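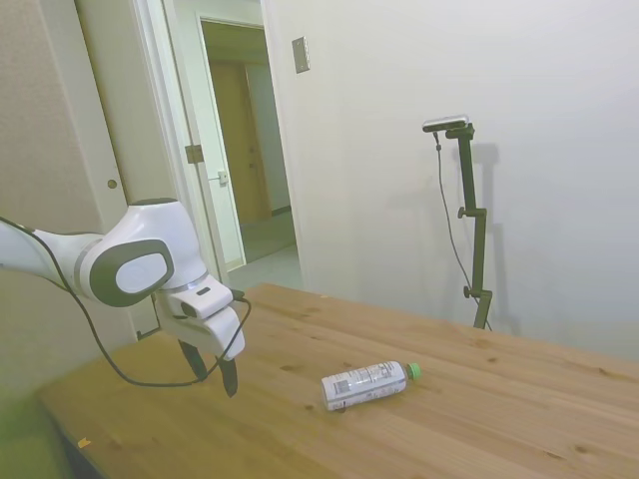
Bottle pick, arm over the pine table. Sensor bar on its stand at the back.

Notebooks > Thoroddsen bench > Visits and demos

7 Jan 2023
Posted by bench notes, Thoroddsen

Open day notes, writing these the same evening before I lose them. Will tidy up later (won't).

Visitors came in two lots, morning and after lunch. Morning lot was Polum people, mostly from their packing side, a couple from purchasing. Afternoon was families and whoever saw the sign. Very different crowds, same demo, and I think we should stop doing the same demo for both.

Setup. Arm homed fine on first try. Gripper fingers are the black ones with the pointed tips, NOT the wide pads. Wide pads are in the Dustum box and should stay there until somebody sorts out the screws. Checked the hand-eye calibration against the printed board before doors, error was a bit worse than last time but inside what we allow. Did not redo it. In hindsight should have, see below.

Plan was the three stage thing: find the bottle, pick it, set it upright. Juta (the planner, for anyone reading this who is new) running on the old desktop. Left the new build alone, last thing I wanted was an update in front of guests.

Morning runs. 136 attempts logged, including warm up and the ones I triggered by hand while talking. Most were ok. Kinds of failure, from memory plus the log:
– bottle rolls when the first finger touches. Worst when it lies on its side along the boards and the approach comes in a little off center
– grasp ok, then slips on the turn to upright. Grip force was set low from the paper cup work in August, forgot to put it back. Fixed before lunch
– planner times out. Twice in a row right when the Polum group had gone quiet and was really watching. Of course
– detection puts the neck end where the base is. Juta then wants to turn it upside down. It did try

The last one got the most questions. One of the packing people asked how it knows which end is the cap. Said it looks at the outline plus color, and that a clear bottle with a clear cap is much harder. They wanted to know about wet bottles. Said we have not tested wet bottles, which is true. Write that down as a to do: wet bottles, and bottles half full. The weight shifts when you tip them and I have no numbers at all.

They also asked about cycle time. I gave the real figure for the slow demo speed and then had to explain three times that it's the demo speed. Next time put both speeds on the sheet. People write down the first number they hear.

Cable. Keep an eye on the black one to the gripper. There's a loop under the forearm link and then it comes back up into the side of the housing, and on the far left poses the slack gets low over the table. Did not snag today. Would like a clip on the link, or one of the velcro wraps, and then rerun the full range slowly to see nothing pulls at the plug.

Sensor stand. Somebody leaned on the table during the first session and the view shifted, or I think it did, picks were off to one side for the next ten minutes or so. Recalibrated over lunch and it came back. Stand is behind the far edge so it shoudn't care about the table, but the arm base and the bottle do. Tightened both knobs on the pole anyway. Want tape marks on the floor so we can tell if anything has moved before we start blaming software.

Afternoon. 198 attempts, shorter talk, more runs. Better rate than the morning, I'd put it down to the grip force and the fresh calibration, can't separate the two from this data. Kids were let to place the bottle (arm stopped, key out, then everyone back behind the line). They find poses we never try. Neck hanging over the edge. Tight up against the corner. One put it down so the cap pointed straight at the gripper, and the pick was clean, first go, big cheer.

Over the edge ones: Juta refused, correctly, but the refusal just looks like the arm doing nothing. From the visitor side that reads as broken. Need a message on the screen. Even just "can't reach safely" in big letters.

Somebody asked if it could open the bottle. No. One arm, nothing to hold the body with. A fixture would do it, a simple V block bolted to the table. Actually quite like this as a small project for spring, the screw cap is a decent size for these fingers. Torque unknown. Look up or measure.

Other questions I want to remember:
– what happens if you grab the bottle off it mid move (force limit trips, it stops, showed this with my own hand on the bottle)
– does it learn during the day. No. Same model at closing as at opening. People seem dissapointed by this
– how loud is it. Quiet, you could talk over it the whole time without raising your voice
– what does it cost. Passed that one on to the front desk

Conversation at the end with one of the purchasing people from Polum. Interested in mixed bins, bottles plus cartons. Said we'd done cartons only one at a time on a flat table. They are going to send a crate of their own rejects for us to try, crushed ones included. No promises made on either side. If the crate shows up, don't throw it out!!

Dustum. The logging tool dropped 4 runs in the afternoon, gaps in the timestamps, no error. Same as before the holidays. I restarted it between groups and the gap went away. Not counted in the 198. Someone who knows the tool better please look, logs are in the usual folder, nothing deleted.

To do:
– grip force back to a named preset per object so this doesn't happen again
– message on refusal
– cable clip
– floor tape
– both speeds on the handout
– wet / half full bottles
– separate demo for trade visitors, shorter, with the failures left in. They liked seeing it go wrong more than I expected and the best questions came right after
– more chairs

Shut down normal. Arm parked, key in the cabinet. Battery on the remote stop is low, changed it, spare is now used up, order more.

Comments (4)

Checked the Dustum gaps. All of them fall right when the log file rolls over to a new one. Don't think it's the network. Will try a bigger file size next week and see.

Upside down thing is known, it happens when the label covers most of the body and the outline is nearly the same at both ends. I have maybe 2 hundred labelled frames of that case from the autumn, can add them to the next training set if wanted.

+1 on the V block. There is scrap aluminum under the mill that would do. Please measure cap torque with the hand gauge first, the good one, and put it back after.

Was there for the morning with the Polum group. The part where it tried to stand the bottle on its cap is what everyone talked about on the drive back. Crate is being put together, do you want them rinsed?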